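**March, bench notebook, Istlow shared workshop. Project Pilau: arm on the play-kitchen unit.**

Entry opened at 09:40. The purpose of the session was to establish whether the arm can work over the hob without fouling the tiled wall, and whether the gripper settings carried over from the flat-table work remain suitable. The previous entry recorded that the wrist joint was re-shimmed and all the bracket screws tightened. No further mechanical changes have been made.

Controller settings at the start: Abeysekara profile 4, with the speed limit left at the reduced value. The joint log was set to record throughout and holds 1189 lines for the morning. Colleagues wishing to compare it with the earlier log should note that the time column now counts from power-on.

Observations on the cable. The loop on the side of the arm was lengthened last month so that the elbow could reach its full travel. It now hangs further out than is desirable when the arm is folded. A second tie near the upper bracket would hold it closer to the body, but the tie must not be pulled tight, as the connector on that side has already been replaced once. The work is to be done before the next long run.

Observations on the worktop. The hob panel is glossy and throws back a good deal of light from overhead. The Genevitz vision script was written for the matt table and its thresholds have not yet been altered. It is proposed to keep two sets of thresholds, one for each surface - a single compromise set was tried in the autumn and satisfied neither case.

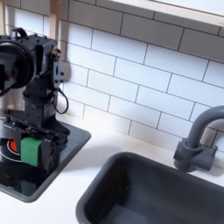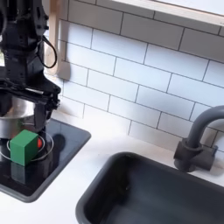

The hob, the sink and the tiled wall, with the arm at work on the hob side.
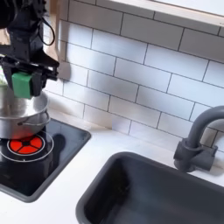

Should the home position be stored in the arm or in the control script?

It should be stored in the control script. The arm's own memory is overwritten whenever the firmware is reloaded, and a value kept in the script can be checked, dated and restored by any member of the workshop. The copy in the arm may be left in place as a fallback, provided that it is never treated as the master.

Gripper settings. The closing force was reduced in two steps and the second value retained, entered in the settings file as 244. The units are those of the servo maker and have no direct meaning in newtons. A proper measurement with the spring balance is still outstanding and should precede any further change. The opening width has been left alone.

Joint 6 gave a faint click on reversing direction at 11:15. It could not be reproduced with the power off and the joint turned by hand. The screws on that housing are to be checked again, and the horn removed and examined for wear if the noise returns. Until then the joint should not be run at full speed.

Housekeeping. The settings file has been saved under the project name in the shared folder, with the former version kept beside it. The hex keys belonging to the arm were found in the lathe drawer and have been returned to the Pilau box. Members are asked to leave them there.

For the next session: fit the cable tie, measure the closing force, and begin the second set of thresholds for the glossy surface. The spring balance must be booked beforehand.

Entry closed at 12:30.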